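The Night We Moved the Bakery

I should say up front that I love hosting companies. I love them the way other people love trains! So when my aunt's bakery site went down for the fourth time in September, I was the one who got the call, and I was grinning before she finished her sentence.

"It says error," she said. "Just error. It used to say more than that."

Her site lived at Noltex, on a plan so old that the help pages no longer listed it. It had 26 pages, most of them cakes, and an order form that only worked if you skipped the phone number. I told her we were moving everything to Carotau that very night, and that I'd bring my laptop and she should bring rolls. 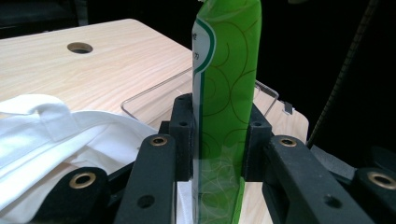

By nine we had the backup running. Oh, I wish you could have heard her kitchen -- the big oven ticking, the laptop fan whirring away, my aunt reading file names out loud like the names of lost relatives. The download stopped at 13 percent. It sat there so long that she rolled out a whole sheet of dough, and then it jumped to 16, and we both cheered.

"Is that good?" she asked.

"It's wonderful," I said, and I meant it.

Carotau's setup screen asked me to name the new server. My aunt thought about this harder than she had thought about anything else all evening. She wiped her hands, walked to the window, came back and said, "Fu." That was her first cat, the one who slept in the flour bin and left white paw prints down the hall. So I typed Fu, and a small green light came on beside it, and she touched the screen with one finger.

The files went up faster than they had come down (they were on a proper machine now, with proper memory!). I fixed the order form. I found a page for a wedding cake she had forgotten making, three tiers with sugar pears, and she pulled up a stool and looked at it for a long time.

The last step was pointing the Custison Bakery name at its new home. I explained that it could take hours for the change to reach everybody, that some people would see the old site and some the new one, and that for a while there would be two bakeries in the world.

"Which one am I in?" she said.

I pressed reload. The page came up in less than a second, every cake in its place. Then her phone buzzed on the counter, and it was an order for rolls, phone number and all, wanted by seven. She was already reaching for the flour.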